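Vidal packing tape, 2-inch, clear: three months on

I sell used paperbacks by mail and go through a lot of tape. In February I switched from the store brand to Vidal, ordered from Ustden. The case cost $91 with shipping, and so far I have sent out 1,018 parcels with it.

The tape is thicker than what I had before and doesn't split down the middle when you start a new strip. It sticks well to new cardboard. On reused boxes with a dusty surface it lifts at the corners overnight unless you rub it down hard.
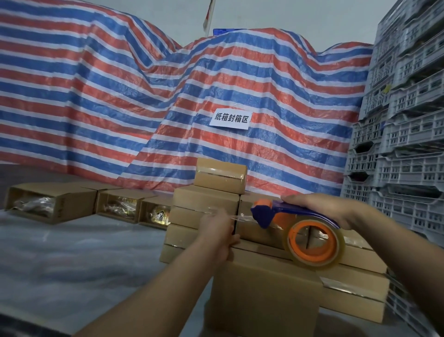
Taping across the joint between two boxes.

Noise is the weak point. It shrieks coming off the roll, and I pack at 6 a.m. in a house with thin walls. Virach makes a quiet version that costs more, and I may try it next.
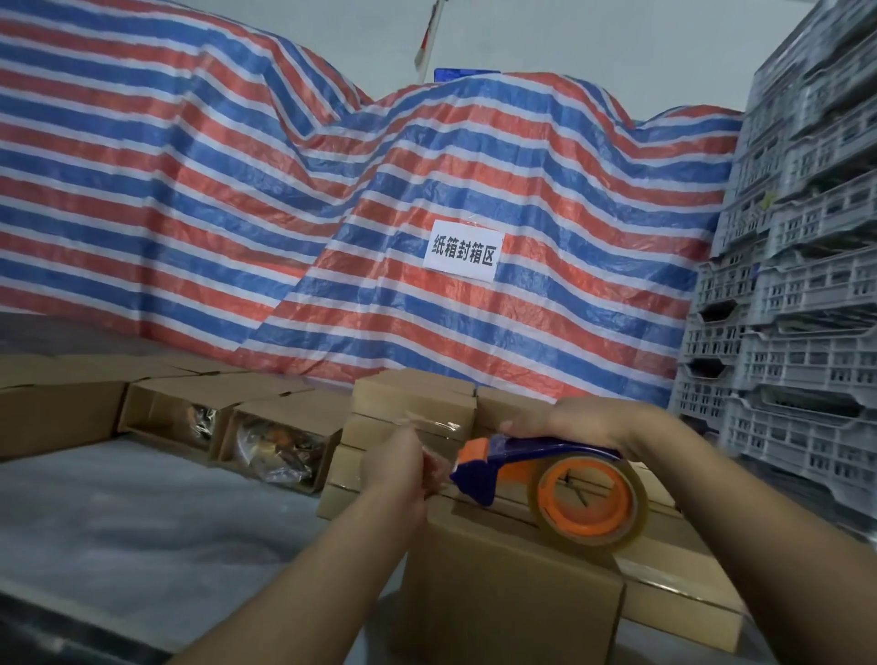 Returns for split parcels have dropped to 2, from 15 over the same stretch last year. Both were heavy boxes with a single strip on the bottom. I now put two strips there and one along the top seam, run off a handheld dispenser with a toothed cutter like the orange one in the photo. The tape cuts clean on those teeth. With scissors it curls back and sticks to itself.

Four stars. I have reordered.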